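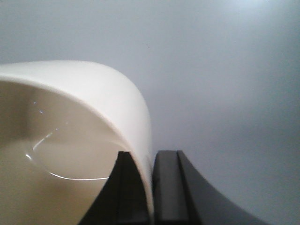
Gripper lets go of cups after 30 minutes

rstockdale
Rim grasp, one finger in, one out. Fine all morning. Then on Friday it opened mid-move and fed a cup to the floor. Log says "grip OK" the whole way down, so at least one of us stayed calm.

poppy_m
Firmware? Flellus 389 had a force timeout. It relaxes if the reading doesn't change. Turn off idle release.

Yasir S
Disagree. Glaze is slick and you're pinching a curve with flat fingers. Stick pads on.

rstockdale
Pads are on order from Oakley, where they have been since March.

poppy_m
Pads won't help if the fingers open, Yasir. He said opened.

Yasir S
He said it after sweeping up. I'd want the position log.

nmatos
Whatever it is, keep your hands out from under it until it's fixed – I have a thumbnail from 1994 that agrees with me.

rstockdale
Position log: 4 mm wider right before the drop. Idle release is off now and I'm running 100 cycles over a cushion. Sorry, Yasir.

Yasir S
Still get the pads.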